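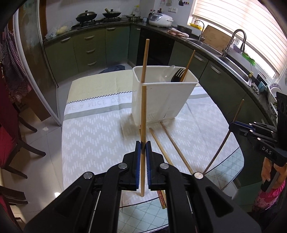 Chopstick upright, patterned tablecloth behind

Local Food & Policy board > Councils and catering > Junk food sponsorship at leisure centres

pushpa_l
Really pleased with this one! Our council has agreed to stop taking sponsorship from fizzy drink and confectionery firms at its leisure centres, starting in July. The consultation got 281 replies, which for our lot is massive (the parking one barely got noticed). Has anyone been through the same thing where they live? I'd love to hear how the wording turned out.
Pushpa Lodhi

clisura
Brilliant news, well done to everyone who filled in the form. Does it cover vending machines as well, or only banners and kit?

pushpa_l
Banners, kit, scoreboards and the holiday club leaflets. Vending is in a separate contract with Omero and that has 2 years left to run, so it stays as it is for now.

zorkora
Then I don't see the point. You take the logo off the wall and the same chocolate is sold underneath it. Meanwhile the under-11s lose their shirt money. Our swimming club had 5 sponsors last season and three of them would fall foul of this.

madhu_tomar
I disagree, zorkora – I think the two jobs can go at different speeds. I helped with the policy in our borough and the best thing we did was let firms stay on if they advertised a product that passed the nutrient test. Upadhyay, our local bakery, swapped their iced bun banner for one with wholemeal rolls and kept paying the same!

zorkora
Fair enough, but a bakery can do that. A sweet shop can't.

madhu_tomar
True, and we did lose one. The gap was some £3 a child over the season, and the club covered it with a quiz night.

clisura
Ooh, could you post the wording about swapping products? Ours goes to cabinet soon and the draft just says "unhealthy brands", which could mean anything.

madhu_tomar
Will do, I've got it on the other laptop. Look for clause 5, the rest is mostly definitions.

pushpa_l
Yes please, me too – I'll pass it on to our officer before the vending talks start.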